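# Volume, mass and the bulk density problem — speaker notes

Mar 13, 2018. Slot is 25 min plus questions. Slide numbers refer to the revised deck.

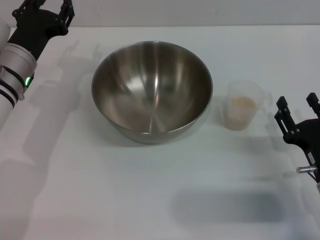 **Slide 1.** Grain is bought by mass and stored by volume. Every bin chart, truck limit and silo drawing at Kelincombe depends on a conversion between the two, and the conversion factor is bulk density. Bulk density is a property of the grain plus the way it was put into the container. Point to the small clear measuring cup beside the steel bowl: the pale tan contents fill part of it, and a reading off the side would give a volume. It would give no mass until someone states how the cup was filled. Everything in the next 20 minutes follows from that. Go to slide 2 without pausing.

**Slide 2. Definitions**

- Particle density: mass of kernels over volume of kernels, air excluded.
- Bulk density: mass of kernels over volume of the container they occupy, air included.
- Porosity: one minus the ratio of the second to the first.

Say slowly that particle density barely moves between fillings of the same lot. Bulk density does. Last time people mixed these up and the questions ran over.

**Slide 3. What changes the packing**

Drop height, fill rate, container width, moisture, broken kernels, vibration afterward. Spend most of the time on drop height and vibration. Moisture has its own talk in the afternoon (Dzintra Vanags, Vaher site) — refer people there and move on.

Wall effect: kernels next to a flat wall can't nest as well as kernels in the middle, so a narrow container reads low. The effect shrinks as the container gets wider compared with the kernel. Don't derive it. The derivation is in the handout.

**Slide 4. The Jasard comparison**

We took 124 samples from the Jasard store in February. Each was split in two. One half was poured through a funnel at fixed height, the other was scooped by hand the way the intake staff had been doing it. Same scale, same cup.

Read the plot left to right. The funnel points form a tight band. The scooped points spread widely and sit higher, as the scoop was being tapped on the bench to level it. State that tapping was never in the written procedure. It had been passed on from one shift to the next.

If asked about operators: 5 operators, order randomized, no one told which result was expected.

**Slide 5. Large bins**

Birkivberg has 307 bins on the register. 277 of them have a level sensor and no load cells, so stock is calculated from height and an assumed bulk density. The same assumed value is used at the top and bottom of the bin. Grain at the bottom carries load and is packed more tightly, so the estimate drifts low as the bin gets deeper.

Show the correction curve. Mention that it was fitted on round bins only and should not be used on the rectangular ones.

**Slide 6. Recommendations**

1. Fixed-height funnel at all intake points.
2. Strike off level with a straight edge, one pass, no tapping.
3. Record the filling method next to the result.
4. Apply the depth correction to round bins — leave the others alone until we have data.

**Backup slides.** 7 is the funnel drawing. 8 is the scale calibration record. 9 is the unit conversion table, pounds per bushel to kilograms per cubic meter; someone always wants it.

Handout is on the table by the door. Leave slide 6 up during questions.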